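Looking after your night guard or retainer at home
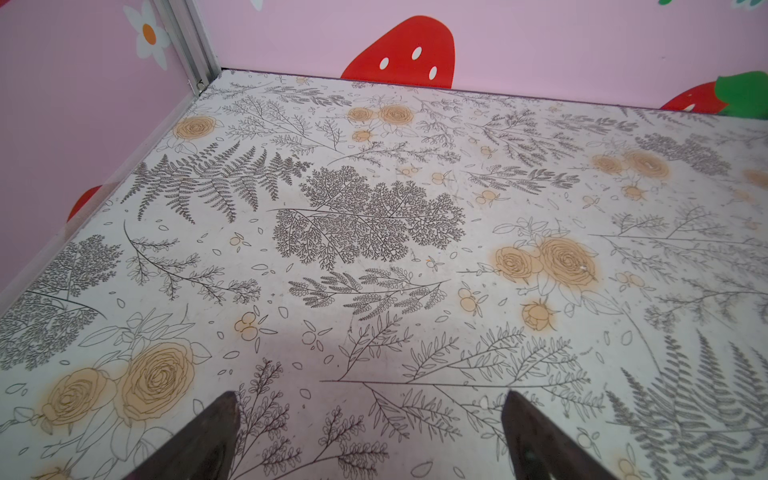

Rinse the guard under cool water as soon as it comes out of your mouth. Hot water can warp it, so keep it away from the kettle and the dishwasher.

Brush it with a soft toothbrush and a drop of plain dish soap. Toothpaste is too gritty and leaves fine scratches that hold odour.

Let it air dry on a clean face cloth before it goes in the case. Wash the case too, twice a week, and leave the lid open during the day.

For cloudy build-up, soak the guard in equal parts white vinegar and cool water for half an hour, then rinse well. Check with your dentist first if it has metal parts.

Svitlana Pavliuk wrote in to say she keeps a spare case in her travel bag. Guards wrapped in a serviette tend to go out with the rubbish.

Dogs love to chew them, so store the case in a closed drawer.

Bring the guard to your 6-month checkup. Small cracks are easier to spot under a good light.

Updated 2/7/25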